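Letter-block spelling task

The letter-block spelling task is a tabletop exercise used to gather demonstrations for robot learning systems. A two-armed robot, guided by a human operator, picks lettered cubes from a table and sets them in a row of drawn squares so that they match a word shown on a sign. The recorded motions and camera views are later used to train a control policy. The version described in this article was set out by Domnica Căpraru and Murali Chettiar for the Sadix collection, first released on 2019-03-29.

Setup

The cubes are scattered by hand before each recording, and more cubes are put out than the word requires. The spare letters remain on the table throughout. The target word is handwritten on a sign at the back, where the head camera can read it. 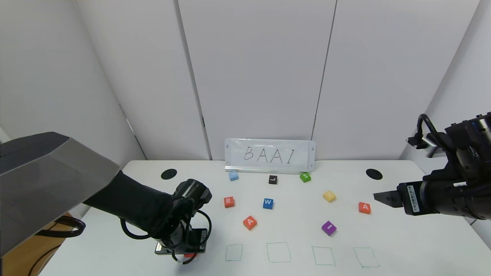 An operator moves both arms through a pair of handheld controllers. Joint positions, gripper openings and camera streams are saved with a shared clock. A recording of one full word is called an episode, and the Sadix collection contains 169 of them for this task.

Procedure

Letters are placed from left to right. Either arm may be used, and the choice is left to the operator. In practice most operators take each cube with the nearer arm. A cube has to end up letter side up, but it need not be centered in its square. 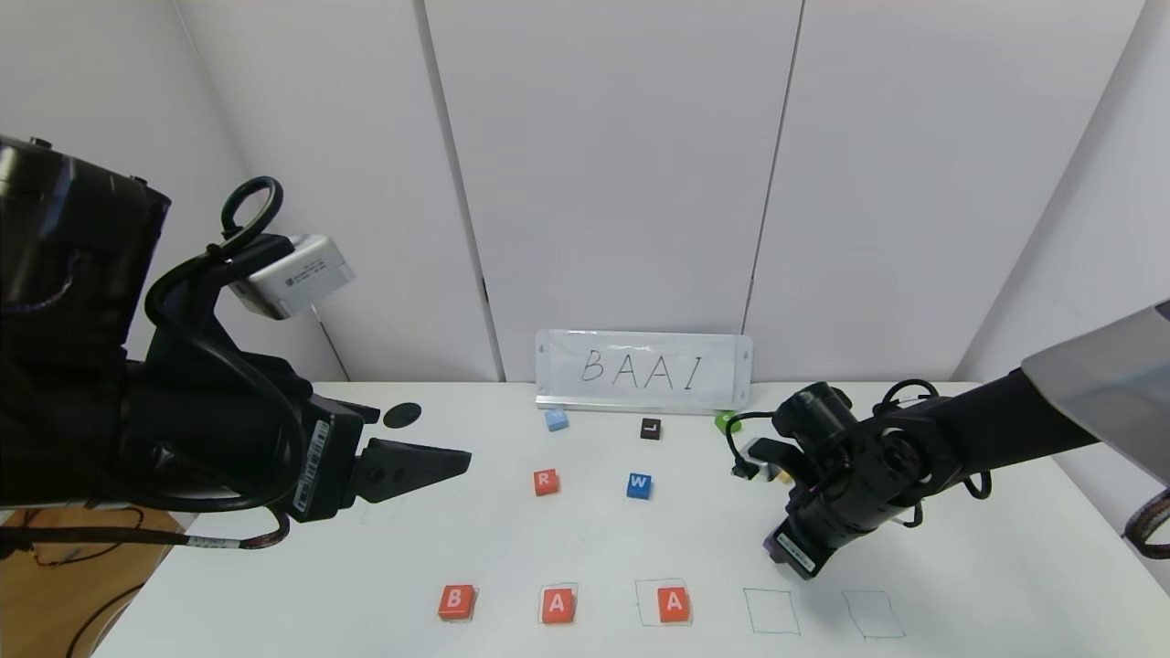 Words with a repeated letter were included on purpose. Two cubes with the same letter are interchangeable, and early policies trained by Radu Voicu tended to hesitate between them. Adding 43 episodes with repeated letters reduced the problem.

Common questions
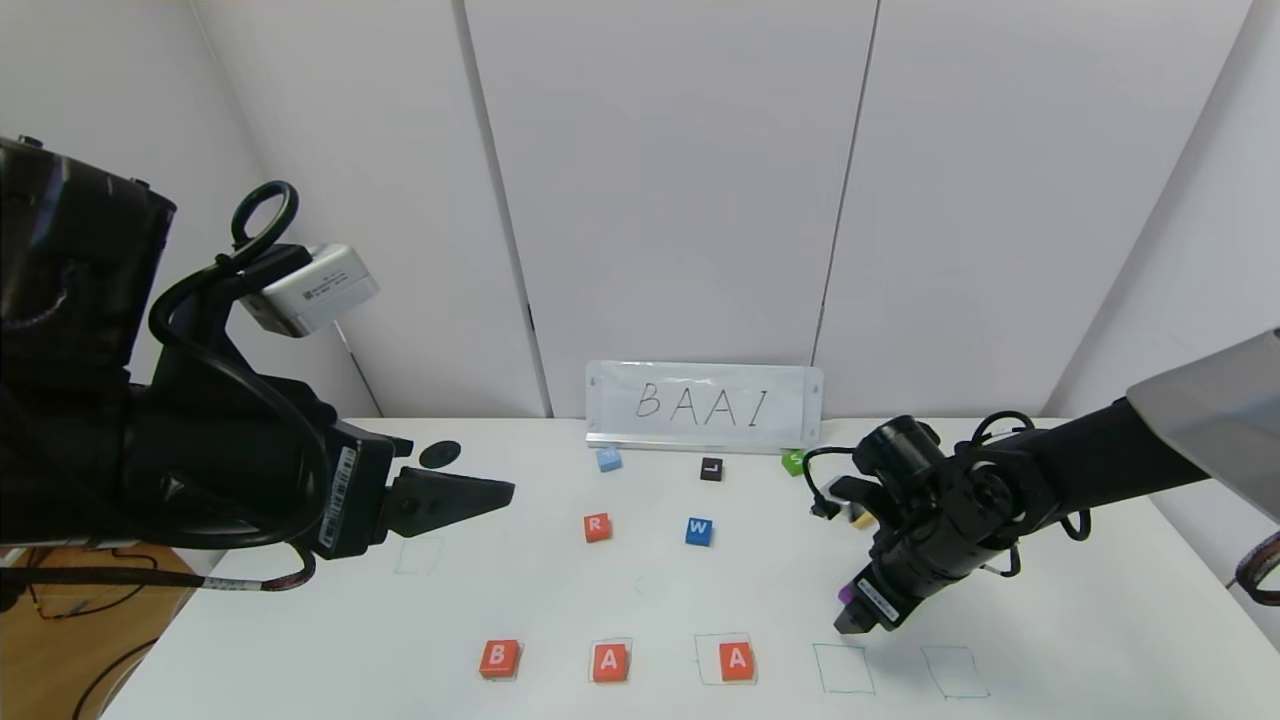

Why are the extra letters left on the table?
They make the system read the sign and choose. With only the needed cubes present, a policy can do well by picking up whatever is closest.

Episodes in which a cube is dropped are kept if the operator recovers and finishes the word. They are labeled separately so that users can leave them out. Episodes stopped early are discarded.

Camera views

The head camera covers the sign and the row of squares. Wrist cameras give a closer view of the fingers and the cubes near them, which helps with the last part of a placement. A later study by Costel Stanciu compared policies trained with and without the wrist views and found the largest difference in how squarely the cubes were set down.

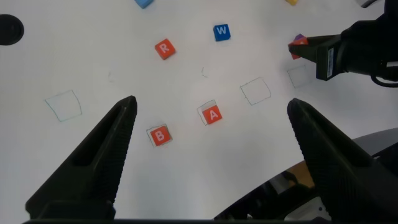
Wrist camera view during the spelling task, with the other arm holding a block.

Related tasks

The Derna set uses the same table routine with numbers in place of letters. Preda, a smaller set, has 2 operators sharing one word, each moving a single arm.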